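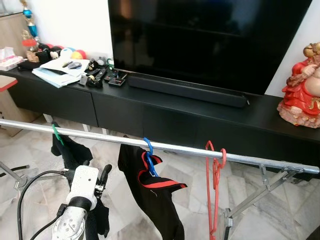
I went to the open day at Ukitz expecting to be bored by lunch, and I ended up staying until they started stacking the chairs. I have been to my share of these things. Usually there's a stage, a man with a headset mic, and a robot that waves at the kids. Ukitz had laundry.

I mean that as praise! The job on show was hanging clothes on a drying rack, with plastic hangers in green, blue and red, the kind I've owned since college. The clothes were black, which I'm told is a mean thing to do to a robot, as the folds and sleeves all melt into each other. One shirt had red trim at the collar and hem, and I found myself rooting for that one.

It is slow. I want to be fair about that - it is really, really slow. I timed one garment from pickup to the hanger going over the pole and got 8 minutes, and I could have done the whole load and made coffee. A guy near me kept sighing and looking at his phone, and I get it. But I think he was watching the wrong thing. The speed will get sorted out or it won't. What I cared about was the part where the shoulder of a shirt slid off the hanger and the gripper went back for it, poked around a little, and had another try. My first dishwasher never did that for me.

My bigger gripe is with the people selling this stuff. The handout from Gundus, who supply some of the software, says a home robot could save a family up to 30 hours a month. Whose family? I don't spend that long on housework in a month, and my kitchen floor will back me up. If you have to puff up the problem to sell the fix, I start to wonder about the fix. I'd have been happier with a sheet that said "it hangs shirts, badly, and here is how often it drops one."

I asked one of the engineers for that number, and she gave it to me without blinking: 11 drops in the last 100 tries. I liked her right away. That's a number I can live with in a machine that's still learning, and I'd much sooner hear it than another word about freedom and family time.

Would I have one at home? Not this year. I have a narrow hallway and a cat with opinions. But my mother's shoulder is bad, and reaching up to a rack is the one chore she complains about, so for her I'd put up with slow. She has all afternoon, and so would the robot.

They're doing another one in January, with folding this time. I've already signed up.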